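Snack counter and tray packing people wanted, Dimthorpe

Posted January 7, 2021
Casual, part time, possible ongoing
Posted by: Gistia Catering Supply, for the Dixit lunch counter

Quick one as we are short for the new term. We need people for the tray counter at Dimthorpe. Days mostly, a few early evenings. You set up the counter, you pack the trays, you keep the racks filled, you clean down. If you've worked in a canteen, tuck shop, bakery or servo you will know most of it already. If you haven't, still apply, we train.

What the job is

Gistia does snack and lunch trays for offices and training rooms. Customer ticks a sheet, we put what they ticked on a tray, tray goes out. Sounds easy, and it is until the sheets start coming in all at once. Most trays are small: a drink, a wrapped sandwich, a bag of something crunchy. Some are just the sandwich. Whatever the sheet says, that's what goes on the tray, no extras, no swaps unless the customer has okayed it.

Everything has a home on the counter. Drinks in the drink rack, snack bags on the wire shelves, foil containers in their basket, jars up on the step stand. We are fussy about this. When someone puts the jars where the foils go the next person loses time hunting for them and the whole line backs up.

Counter and tray:

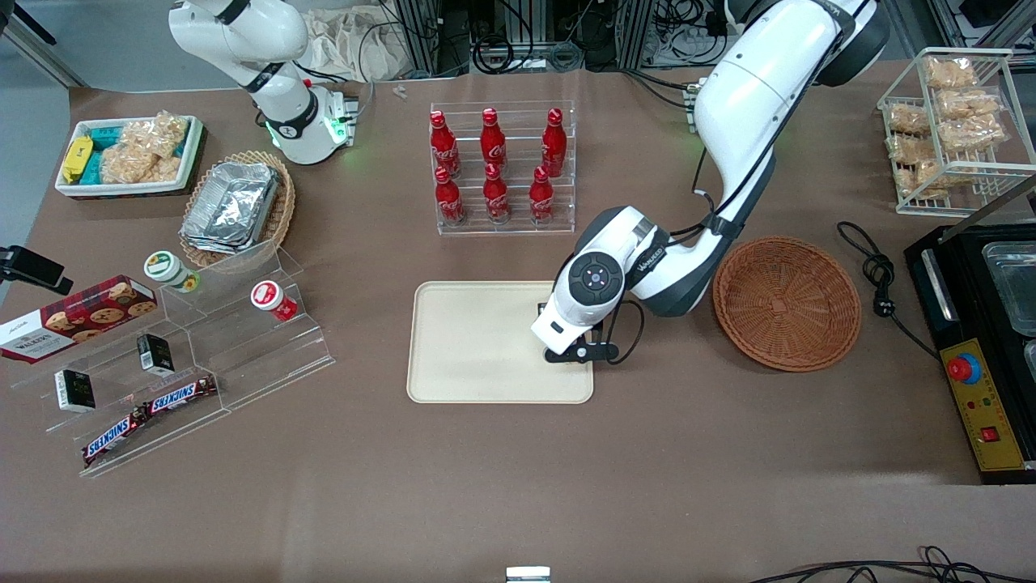
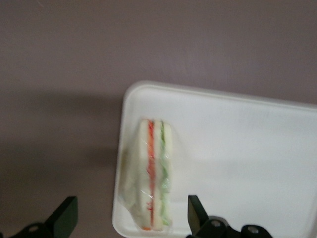 What you'd be doing on a normal shift

- Wipe down the table before anything goes on it. Whole table, corners too
- Put out the racks, stands and baskets in their usual spots (there's a map taped inside the cupboard door)
- Fill the drink rack, labels to the front
- Fill the wire shelves with snack bags, top shelf first
- Check dates on everything packaged. Anything out of date goes in the grey tub, write it on the sheet
- Read the order sheet, pack the tray, initial the sheet
- Sandwiches stay wrapped. Don't squash them, don't stack anything on top
- Wash, dry and put away trays at the end
- Sweep. Take the rubbish and recycling out to the back lane

A busy day is 70 trays before lunch. A slow day is a lot less and you will be asked to do stock, or to go over the shelves in the storeroom, which always need it. Please dont apply if you only want the busy part.

Hours and pay

Shifts are 2 blocks, early and late. Early starts 6.30 am and finishes after the lunch trays are out. Late starts at noon and finishes when the counter is clean. Minimum four hours, you won't be called in for less. Roster goes up 14 days ahead and we do try to stick to it.

Casual award rate, weekend loading if you do Saturdays. Paid fortnightly. Training shifts are paid at the same rate as any other shift. Lunch is on us on any shift over five hours, pick what you like from the counter but write it down please so the stock count is right.

We have three casual spots now and probably one permanent part time from September, which will be offered to the casuals before it's advertised anywhere else.

You need

- To be 16 or over (18 for late shifts, you'd be locking up)
- A food handling certificate, or be willing to do the online one before your first shift. We pay you back for it, keep the reciept
- Closed shoes, non slip. Hair tied back or under a cap
- To be able to stand for a whole shift and lift a carton of drinks off a trolley
- To read an order sheet properly. Some are handwritten and the handwriting is not great
- To turn up on time, or ring if you can't. Ring, don't text

Good to have but not a must

- Stock ordering or any kind of inventory work
- Used the Stistarent order app before. We moved to it last year for the bigger clients, paper sheets still for everyone else
- A driver's licence, for the odd drop off
- Second language, any, we get all sorts at the counter

Allergies

Please tell us up front if you have a food allergy. We handle bread, dairy, egg, nuts and a lot of packaged snacks, and while most of it is sealed we can't promise the room is free of anything. It won't count against you, we just need to know which jobs to put you on. Same goes for bad backs and bad knees.

Getting here

Dixit counter is on the ground floor, side entrance, Dimthorpe 3000 end of the street, past the bike racks. Bus stops nearly at the door. Parking out back is for deliveries until 10 am, after that staff can use it if theres room. Bikes can come inside.

How to apply

No cover letter needed. Send us

- your name and a phone number you answer
- which days you can do and which you definately can't
- any food or shop work you've done, a few lines is plenty
- whether you've got the food handling certificate yet

Email it to the Gistia office with "tray counter" in the subject, or drop a page in at the counter between 2 and 4 pm when it's quieter. Please not at lunch time, whoever is on won't be able to stop and talk.

If it looks like a fit we'll ring and book you in for a short paid trial, one hour. You'd set up one end of the counter from the map and pack a handful of trays from real sheets. We look at whether it's tidy and whether it matches the sheet. Speed comes later, don't rush it. Wear what you'd wear to work and bring ID.

Few things people keep asking

Uniform? Apron and cap supplied, you bring dark pants and a plain top.

School or uni students? Yes, lots of our people study. Tell us your exam weeks early and we'll roster around them.

Can I do just one day a week? Yes if it's the same day every week.

Is there cooking? No. Foil containers arrive ready packed, sandwiches arrive wrapped. Nothing gets cooked by counter staff.

Is it the same place every time? Dixit counter for all three spots. If we need someone at another site we ask first and travel time is paid.

Applications stay open until the spots are filled. We ring people as the emails come in so sooner is better. If you applied last year and missed out, please send it again, we didn't keep the old ones.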